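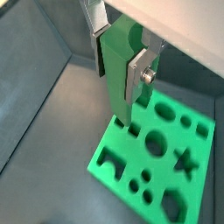
Cisville Toy Library Opens Its Doors in January

321 shares | 2 comments

CISVILLE – Families in Cisville will soon be able to borrow toys, puzzles and board games the same way they borrow books, and we couldn't be happier! The new toy library on Bailly Street opens in January with 1002 items on the shelves, nearly all of them donated by local households.

Members can take home two items at a time and keep them for a month. Joining is free for the first 50 families who sign up.

"My own kids got tired of a puzzle in a week, and then it sat in the closet for years," said founder Sawsan Semaan. "Somebody down the street would have loved it."

Story time with Rohani Wuisan starts at 10 a.m. on opening day.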